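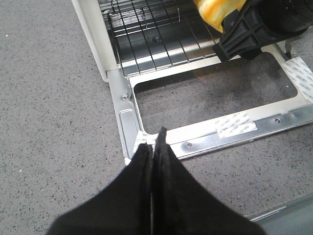 固くなったパンは、もうパンではないので、鳥にやるしかないと思っていました、という感想を前回の会のあとでいただきました。今日はこの感想から話を始めたいと思います。

2018年7月31日
文:Canex パン講座 担当

(最初のあいさつは短く。話は40分、そのあと質問の時間。)

私は日本語が母語ではありませんので、早口になったときは手を上げて止めてください。

はじめに、固いパンと乾いたパンは同じではない、という話をします。パンが固くなるとき、水分が外へ出ていくことも確かにあります。しかし、袋の口をきちんと閉じておいても、パンは固くなります。小麦のでんぷんが、焼いたときにいったん柔らかくなり、冷めてから少しずつ元の並び方に近づくためです。日本語では「老化」と言います。初めてこの言葉を聞いたとき、パンに年齢があるようで、少し気の毒に思いました。

(ここで会場に聞く。家でパンを冷蔵庫に入れている人はいますか。手を上げてもらう。急がない。)

冷蔵庫は、パンにはあまりよい場所ではありません。老化は冷蔵庫の温度でいちばん進みやすいのです。その日か次の日に食べる分は部屋に置き、残りは切ってから冷凍してください。夏はかびのことも考えなければなりませんので、私は買った日に半分を冷凍します。一枚ずつ包むのは面倒ですが、まとめて凍らせるとナイフが入らず、もっと面倒なことになります。

次に、温めなおす話です。でんぷんの老化は、熱を加えるとかなり戻ります。食パンは凍ったままオーブントースターに入れてもかまいません。丸ごとのパンなら、表面に霧吹きで少し水をかけ、アルミはくをゆるくかぶせて温め、最後にはくを取ってください。庫内が小さい機種では、上のほうが先に焦げます。私の祖母の家ではストーブの上に網を置いてしていましたが、これはまねをしなくてもよいです。

一度戻したパンは、冷めると前より早く固くなります。ですから、食べる分だけ温めることをおすすめします。

(お茶を一口。ここまでで時間が余っていたら、祖母のパンがゆの話を入れる。余っていなければ飛ばす。)

それでも固いパンは残ります。残ったものには、残ったものの料理があります。Covsideの教室で、いちばん多く作ったのはパン粉です。よく乾かしてからおろし金でおろし、瓶に入れます。湿ったままおろすと団子のようになりますので、そこは我慢してください。揚げ物のほかに、いためた野菜の上にかけてもおいしいです。にんにくと油で先にいっておくと、香りがよく出ます。

もう一つはスープです。玉ねぎをゆっくりいため、水と塩を入れ、ちぎったパンを加えます。煮る時間は17分と私のノートに書いてあります。なぜこんなに細かい数字なのか、自分でも覚えていません。パンが崩れてスープにとろみがついたら、火を止めてよいです。

Pîrvuの黒いパンは酸味がありますから、このスープにすると味が強くなります。牛乳を少し足すか、白いパンと混ぜてください。甘いパンは向きません。甘いパンは卵と牛乳にひたして焼くほうがよいでしょう。

(質問が出そうなところ:かびの生えた部分だけ切れば食べられるか。答えは、食べないでください。柔らかいパンでは、見えないところまで広がっていることがあります。ここははっきり言う。)

鳥の話に戻ります。パンは鳥の食べ物として作られていませんし、塩も入っています。池にたくさん投げると水も汚れます。感想をくださった方を責めたいのではありません。私も子どものころ、日曜日ごとに投げていました。

(配る紙:パン粉とスープの作り方。裏に生地の分量、粉605グラムの表。割りきれない数字だと言われたら、家の型に合わせた分量だと答える。)

次の会は9月です。家で固くなったパンを一切れ、紙の袋に入れて持ってきてください。種類は何でもかまいませんが、かびのあるものは置いてきてください。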